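Progress Report to the Vallero Fund
Tabletop Manipulation: Working Rules for Shared Robot Benches
Reporting period ending December
Submitted by the Brendale bench group

1. Purpose of the grant

The grant pays for the writing and testing of a set of working rules for small robot arms used on tabletops with people close by. The rules are meant for labs, teaching rooms and small workshops that run one or more arms on a bench and have no safety officer of their own. They cover how a bench is laid out, how an operator starts and stops a session, how recordings are labeled, and what has to be written down when something goes wrong.

The first draft was sent to the fund with our last report. This period was spent using the draft on our own benches in Brendale and at the partner site in Jaletura, and changing it where it didn't hold up.

2. Work done this period

Both sites ran kitchen-style tasks with toy food and small household items. We chose these because they are cheap to replace, they come in many shapes, and they bring up most of the handling questions we care about: thin edges, shiny surfaces, parts that hide behind other parts, and items that sit close together.

The two sites recorded 3,000 task attempts under the draft rules. Each attempt has a session sheet. The sheet lists the arm, the operator, the items placed on the table, the speed limit in force and the reason the attempt ended. Sheets were checked against the recordings at the end of every session.

Operators filed 46 rule notes. A rule note is a short form that says a rule was unclear, missing, or could not be followed as written. We asked for these from everyone who ran a bench, including new operators in their first week. Most of the notes were about layout and item placement. The rest dealt with stopping, handover between operators, and labeling.

3. Changes to the rules

We changed 9 rules after going through the notes. The main changes are listed by subject.

Bench layout. The draft asked for a clear margin at the table edge but did not say what counted as clear. The new text says that nothing may lie in the margin that is not part of the task, and that phones, packaging and spare parts go on a side surface outside the reach of every arm. It also says that the reach of every arm on the bench must be marked, including arms that are not in use. An arm that is idle but powered is treated as a working arm.

Item placement. The draft let operators place items freely as long as they could be reached. That led to sheets that could not be compared. Operators now choose between a spread layout and a close layout and write down which one was used. In a close layout, items may touch or overlap in the camera view, and the speed limit is lower.

Wrist camera view. Before a session starts, the operator checks the picture from the wrist camera with the gripper at its working height. If the fingers hide the item the task is about, the start position is changed and the check is done again. The check is short and most operators had been doing it on their own. It is now written into the start list.
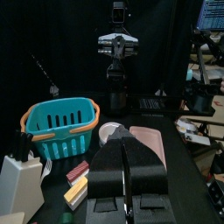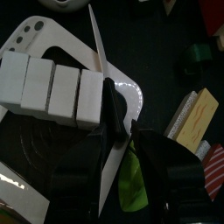 Wrist camera views, kitchen item tasks: basket and knife block on the table (first); toy cutting board, knife and row of white blocks (second).

Knives and pointed items. Toy knives are allowed in all layouts. Real blades are not allowed under these rules at all, even with the edge covered. Several notes asked about forks and other utensils with tines. The new rule is that plastic utensils are allowed and metal ones need the bench lead to sign off on the sheet.

Hands in the work area. No one reaches over the table while an arm can move. This has not changed, but the wording has. The draft said "during a task", and some operators took that to leave out the reset between attempts. The rule now applies from the moment the arms are powered until the stop has been pressed and confirmed out loud.

4. Where the rules did not work

The handover rule is still a problem. It says that the outgoing operator must walk the incoming operator through the bench before leaving. On short shifts this was skipped, or the sheet was signed without the walk-through. We found this by comparing sheet times with the room log. We have tried a shorter handover with only the stop test and the item list, and it was followed more often, but we don't have enough sessions to recommend it yet.

Labeling is slow. Operators at both sites said that the list of reasons for ending an attempt is too long, and that they pick the first one that fits. Two of the reasons, "item moved" and "item lost from grip", were mixed up often enough that the figures for them should not be used. We will go back over those recordings by hand.

The Jaletura site started late. The benches from Sugiyama arrived after the planned date and the table height was different from what the draft assumed. The layout rule now gives distances from the arm base, so it should not depend on the table.

5. Spending

Spending is within the budget for the period. The line for replacement items was underspent and the line for operator hours was overspent, mostly from checking sheets by hand. We ask the fund to approve moving the unspent replacement money to operator hours. No other change to the budget is requested.

6. Next period

We will finish the corrected labels and send the revised rules to both sites for a second round. The shortened handover will be used at Jaletura only, with Brendale keeping the full version, so that the two can be compared.

We also plan to write a section on benches with more than one arm – the current text covers them in a single paragraph, and the notes show that operators want more detail on who is allowed to restart after a stop. A draft of that section will be attached to the next report, along with the blank session sheet and the rule note form.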